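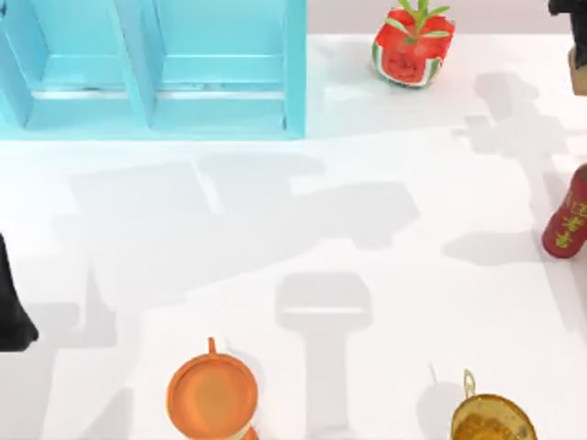

Shelf Space and the Small Grower
Speaker notes, Plornbridge Produce Forum, 6 June 2026
Prepared for the Mornley Growers' Association

Opening

Good morning, and thank you to the Plornbridge forum for the invitation. The association represents 31 member farms, most of them family operations that sell within a day's drive of home. My subject is how those farms win a place in the produce aisle and how they keep it once they have it.

(Wait for latecomers. The side door is noisy.)

Slide 2. Where we stand

For many years our members sold chiefly at farm stands and weekend markets. Those outlets remain important. They depend heavily on the weather, however, and they close early in the season. A standing order from a grocer gives a farm something it can plan around when it buys seed and hires pickers.

The first order our members received as a group was for 2,000 melons, delivered to Kauppinen stores over the course of one September. Filling it taught the association a great deal about paperwork.

Slide 3. What buyers ask for

Buyers ask about supply before they ask about flavor. They want to know how much fruit will arrive, on which dates, and who will answer the telephone when a truck is late.

Uniform size comes next. Melons that stack well take less labor to display, and a bin of mixed sizes is hard to price by the piece. Novelty shapes such as the cube watermelon, grown inside a rigid mold, draw attention from shoppers and are sold largely as decoration. The association does not recommend them as a main crop. Molded fruit is usually picked before it is fully ripe, and the cost of the molds and the hand labor is considerable.

Members should also expect questions on labels, field records and water testing. Have these ready in one folder. A buyer who has to ask twice may not ask a third time.

Slide 4. Placement

Fruit placed at the end of an aisle will usually sell faster than the same fruit halfway down it. Height matters as well. Heavy items belong low, where a shopper can lift them safely, with a cut sample or a color photograph at eye level.

The association asks every member to visit a store before the first delivery. Measure the shelf or the bin. Ask when it is restocked and by whom. One of our farms packed its squash in crates that would not fit through the stockroom door at Clodurard – an expensive lesson, and an easy one to avoid.

(If time is short, go directly to Slide 6.)

Slide 5. Pricing and shrink

Agree in writing on who bears the loss when fruit spoils on the display. Our model agreement gives the store 8 days to report a quality claim, with photographs and the lot number. Claims made after that date are discussed case by case.

Slide 6. Requests to this audience

To the growers: share your planting dates with the association office early, so that we do not all arrive with the same crop in the same week.

To the buyers: please publish your packing standards before seed is ordered. A change made in late summer cannot be met in the field.

Questions

Copies of the model agreement are on the table by the coffee. Refer detailed questions on insurance to the association office.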